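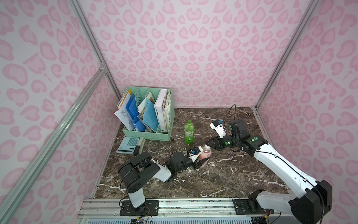 It would be a good deal quicker to do the job yourself, one visitor to the Bamton open day remarked, and the engineer from Tumier agreed at once. She had heard it from most of the people who had come past her bench, and had stopped taking it personally by lunch.

"Of course it's quicker," she told me. "You've had hands all your life. These two have been at it since February."

The task is office tidying, or a small corner of it: folders, a stapler, a calculator, drinks bottles. Two arms share the one table and are meant to help each other, which they do with the caution of people carrying a wardrobe downstairs. Bottles are her favourite. "Everyone thinks the paper must be the hard part. Paper is horrible, I grant you. But a bottle rolls, and then you've got two arms with different ideas about where it went."

She asks for 152 good runs before she will call a task learnt. The bottle task has had 168 tries so far, and she was coy about how many of those counted. "Fewer than that," she said – and then, after some thought, "a fair bit fewer."

Urkamen writes the control software and Tokarz pays for a share of it, in the hope of something that can clear desks overnight. I asked when that might be. She laughed for longer than I thought polite.

"Ask me in 7 years. Ask me in 2 and I'll hide."

And the pink leopard print? "You get fond of it," she said, and went back to her screen. A boy at the barrier wanted to know if the arms had names. They do not, though she admitted to calling the left one several things during the set-up.

The next open day has yet to be fixed. Tea was made by hand.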